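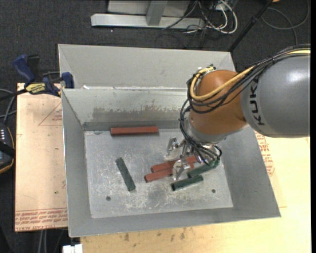
Red and dark green blocks in a metal bin.

Drying windfall apples

Members at the Arel garden still have apples in store from the fall, and many are starting to soften. Drying is the easiest way to use them up.

Peel and core the fruit, cut out any brown spots, and slice it into thin rings. Drop the rings into a bowl of water with a little lemon juice for a few minutes, then pat them dry. Lay them on a rack without overlapping and put them in the oven at its lowest setting for 4 hours. Turn them halfway through. They are done when they bend without feeling sticky.

Let them cool fully before you put them in jars. If drops form inside the glass the next day, the rings need more time in the oven. The batch we made in December filled 2 large jars and is nearly gone.

Apples with mold should go on the compost, even if only one side is affected. Spare jars can be picked up from the shelf at the Usar Street gate.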